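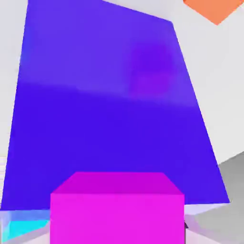 Simulator view with a pink cube in front of the large blue-violet slab.

How to run a simulation demo at a robotics open day

14 shares | 5 comments

This guide covers a small simulation demo of the kind we run at the Funarell open day. It is written for people who already have a working simulator and need to show it to visitors who have never seen one. You will need one computer, one large screen, a game controller and a table. A second computer is useful but you can do without it.

Before the day

Pick one task and stay with it. We use block scenes with plain, bright colors. Visitors standing at the back can say "the pink one" and everybody knows which block they mean. Scenes with realistic textures look better in a brochure, but they load slowly and people ask about the furniture.

Save the starting scene under a short name and make a copy. Then save 2 more starting scenes with the blocks moved. If the first one misbehaves, load another and keep talking. At our last open day we lost most of a session trying to repair a scene in front of a full room, and we should have switched.

Turn off automatic updates and screen lock. Set the controller speed to the lowest setting. Check that the reset key works from every menu, including the settings menu, where ours did not until Kostiuk release 5.

Cap each run at 2000 steps. With our settings that leaves enough time for a beginner to try a push, miss, and try again. A longer limit makes the line slow. If you use the Prirkton controller profile, the step limit is on the second tab, under Session. The field goes back to 400 whenever you load a new profile, so set it last.

Setting up the room

1. Put the screen at the short end of the table, facing the door.
2. Plug in the controller before you start the simulator. If you do it the other way around, the left stick may be read as the right.
3. Load the first scene and reset it once.
4. Move the view close to the blocks. A close view hides part of the floor, but the colors fill the screen and can be made out from the hallway.
5. Tape down the cables.

Running a session

Start with the scene standing still. Tell visitors that everything on the screen is computed, and that the same commands can be sent to a real arm later. Keep this part short.

Next, drive one run yourself. Say each move out loud as you make it. Go slowly and let the blocks come to rest before the next push. Then hand the controller to a visitor and step back from the table. Most people turn the stick too far at first. Let them do it once, press reset, and ask for half as much.

After each run, save the log if the visitor agrees. The Tuvutness viewer opens these logs directly, and a replay is a good way to fill the time while the next person sits down. Play it at double speed.

Common problems

The blocks shake when they touch. Lower the time step and reload the scene. Changing it during a run has no effect.

The view jumps after a reset. The camera position was not saved with the scene. Move it back by hand, save, and reset again to check.

The cube is hard to see against the floor. Change the cube's color and leave the lights alone. Strong pink works well for us next to blue or gray.

The controller stops responding. Unplug it, wait for the icon to disappear, and plug it in again. Restart the simulator only if this fails.

Packing up

Copy the logs off the computer before you shut it down. Put the controller speed back to normal, or the next person in the lab will think it is broken. Our checklist for the December session is the same as this one, with a spare controller added.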